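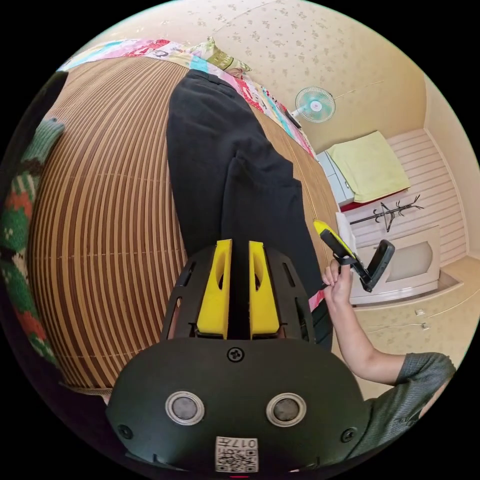
Black pants, bamboo mat, today.

Folding on the bed: who does this and why does it hurt

jodoleo362
I fold laundry on the bed. Trousers flat on the mat, line up the legs, fold in half, and in half again. By the third pair my back is filing a complaint. My sister says to get a table. I don't have room for a table. I barely have room for the dresser.

ketton_k
Your bed is a table with a pillow on it. Kneel on a cushion and quit bending over.

jodoleo362
Kneeling is for people with 2 good knees. I have one and a rumor.

anau
Disagree with folding pants at all. Hang them. Knits too, if you have the hangers.

ketton_k
Please do not hang knits. They grow. I once had a cardigan that got to my shins by November.

jodoleo362
The black knit is the one I dread. Every time I lay it over the side of the bed while I deal with something easier, and then I run out of easier things.
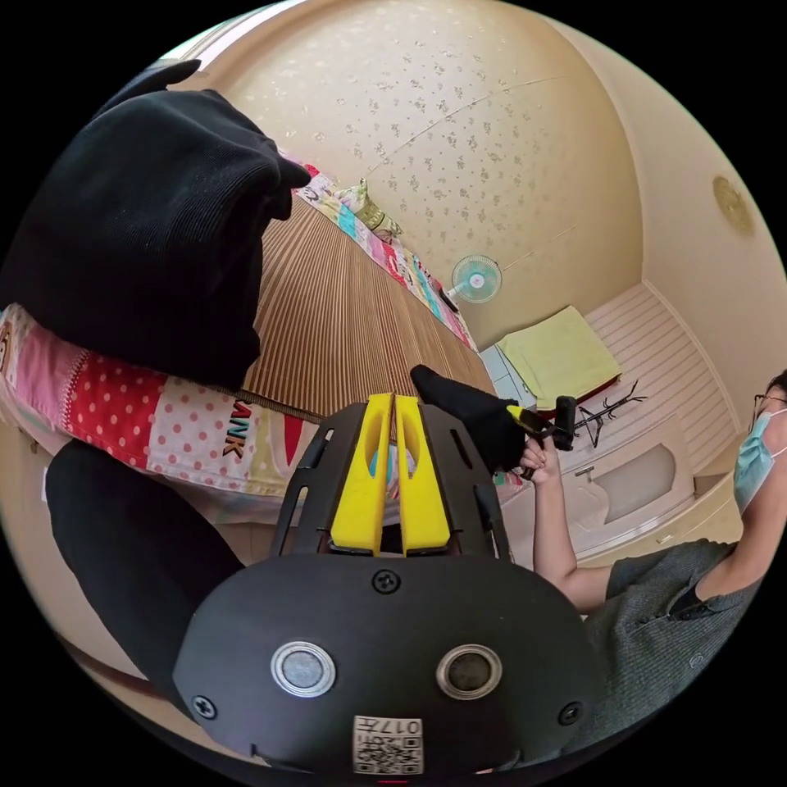
Majdi Nassar
Sleeves in, fold it in thirds, put it in a drawer. It takes less time than the post you just wrote. And get the quilt out of the way first, you can't fold flat on top of patchwork.

jodoleo362
The quilt lives there, Majdi. I'm the guest.

anau
Majdi has about 3,000 posts on this board and I think most of them are "thirds."

Majdi Nassar
Thirds work.

jodoleo362
Fine, thirds. Next up is the big black thing with all the folds already in it, which I'd call a head start.
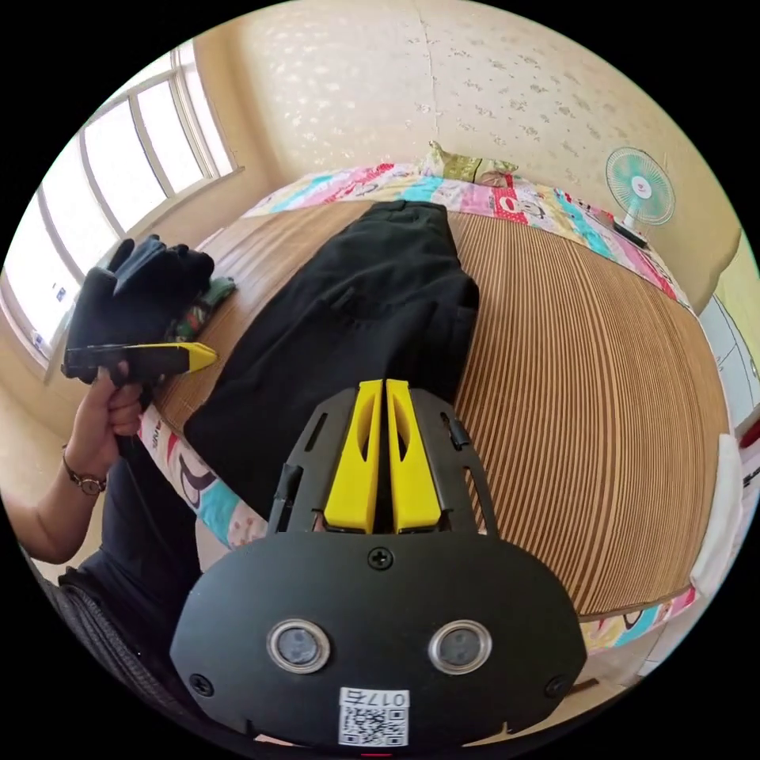 Re: Big garments

Walter Quintero
Lay it out full length and smooth from the middle outward. Then fold it. I disagree with Majdi, halves are better for anything long.

Majdi Nassar
Halves crease, Walter.

Walter Quintero
So do thirds. You get an extra one.

jodoleo362
I'm going to bed as soon as I can find it.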